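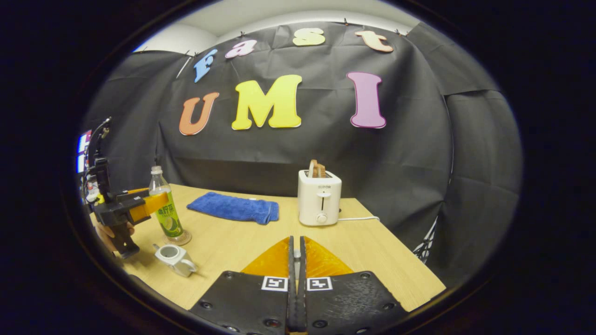 A light wooden table with a faint grain.

Main page -- Contents -- Random article -- Talk

The Wedcombe table is a plain kitchen table with rounded edges, named after the village of Wedcombe, which has 779 residents and strong views on varnish. The pattern was drawn up by Benjie Pascual, a joiner who disliked corners -- he had walked into a good many. Bellov sold 4000 of them before moving on to stools. Most have 4 legs; a version with 2, meant to be fixed to a wall, was withdrawn one August after the walls complained.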